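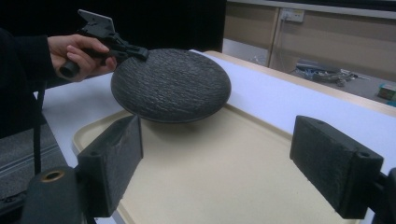 I've been taking iron tablets since November, and I have opinions now. My doctor, Dr. Salcedo, called with my blood results while I was in the cereal aisle at Casado, and told me my iron stores were so low he was surprised I was still walking to work. I'd been blaming my age, my mattress and my coffee, in that order. So I went straight to the pharmacy counter and came home with a box of little pills that I assumed would be the easy part. Reader, they sat in my stomach like that round dark gray thing with the ridges all over the top, the one that looks like slate. That's how it felt by 10 in the morning, every morning, for two weeks!

If you've taken iron you'll know the rest (and if you're eating, maybe come back later). Cramps, a taste like I'd been licking coins, and a digestive system that couldn't decide whether to go on strike or work double shifts. I was supposed to take one tablet three times a day. By the second week I was taking one, feeling guilty about the other two, and hiding the box behind the oatmeal.

My friend Iñaki Ortuño had been through the same thing a few years back and told me to quit being brave and call the pharmacist. I didn't want to. I had this idea they'd tell me off for skipping doses. But I called, and the man on the phone couldn't have been nicer. He asked what time I took them, what I took them with, whether I drank tea. Did I drink tea! I was washing them down with tea. Tea and coffee both get in the way of absorbing iron, so I'd been putting myself through all that misery and probably keeping very little of it.

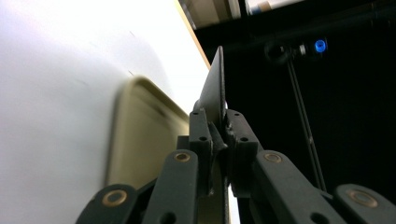
He checked with Dr. Salcedo, and between them they moved me to a single tablet every other day, mid-morning, with a glass of orange juice and no tea for an hour on either side. There's research behind the every-other-day thing, apparently. When you take a dose, your body puts out a hormone that slows down iron absorption for a while, so piling more on top doesn't get you very far. I read a couple of articles about it at midnight and understood maybe half, but I liked the half I understood.

The difference in my stomach was huge. I still get a bit of grumbling on tablet days, and I've learned not to take one before a long bus ride (ask me about the number 26 sometime, or please don't). The coin taste went away completely. I did have to start writing the days on the calendar, though, as it's surprisingly hard to remember whether yesterday was an iron day.

Food-wise I've been eating a lot of lentils. I made a pot so big last weekend that I had to bring some over to Benito next door, who returned the container with a note saying "more cumin." He's right. I've also been trying to like liver again and I can report that I still don't.

I have another blood test coming up in a few weeks and I'm oddly excited about it. Please don't change your own dose on my say-so, call your pharmacist and tell them what's going on, even the embarrassing parts. And if anybody has a lentil recipe that doesn't taste like the last four lentil recipes, the comments are open.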